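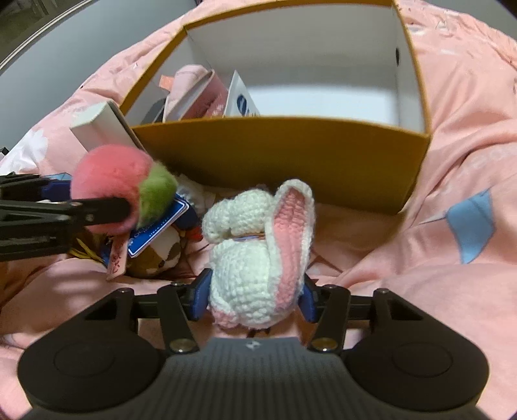 White crochet bunny, pink-lined ear, held between the blue pads.

## November – rain gauges and the roof thermometer

Finally a proper wet spell to work with! It started just before 7 in the morning and the tipping bucket on the Trovinham mast was clicking away when I got in with my coffee. I stood at the window for far too long listening to the drainpipe.

Both gauges logged all the way through this time, no gaps. Tip counts when it eased off mid-afternoon:

- mast gauge: 2256 (running total since I last zeroed it)
- roof gauge: 156 short of that

They were zeroed together, so that's the difference over the whole run. I'd expected the roof to read low with the wind curling over the parapet, but it's lovely to see it come out in the log so plainly. The gap opens up in the gusty hours and almost closes when it's calm. Carola Rieger said as much in the spring and I owe her a bun.

Thermometer next. The new screen (the Rilerach one, white louvres, smells of paint) went up beside the old one last week and I've been itching to compare them. Overnight they track each other so closely that I plotted the same column twice by mistake and didn't notice. Daytime is where it gets interesting – one short sunny break around lunch and the old screen shot up ahead of the new one, then took ages to come back down. I think the old louvres have gone grey enough to soak up the sun. Want a clear day to check this. Typical that I'm asking for sun the minute the rain gets good.

Things that went wrong:

- Logger clock is 11 minutes fast. Left it alone until the end of the run so the record stays consistent, then reset it. Correction is written inside the lid as well.
- Leaf in the roof funnel, sycamore, stuck flat over the mesh. No idea how long it had been there, so some of that shortfall could be leaf and not wind. Annoying!! Cleared it and marked the time on the sheet.
- Pilico battery box has a split seal. Dry inside, but I've taped it for now.

Esperanza Blackwood came up to the roof with me to look at the bracket and she's keen on building a low wall of turf round the ground gauge, to keep the splash and the wind off. I love this idea. She has seen it done and reckons we could dig it in an afternoon if the ground stays soft. Need to ask whether we can have the patch by the Sachdeva shed or whether it floods there. It was certainly squelchy today.

Cloud notes, because I can't help it: low ragged stuff racing under a flat grey sheet all morning, then a bright yellow strip in the west just before dark – gorgeous, with a scrap of rainbow over the car park.

To do:

- swap the roof and mast gauges over for the next wet spell, see if the difference follows the gauge or the place
- wash the old louvres (AFTER the clear day comparison, not before)
- new seal for the battery box
- bun for Carola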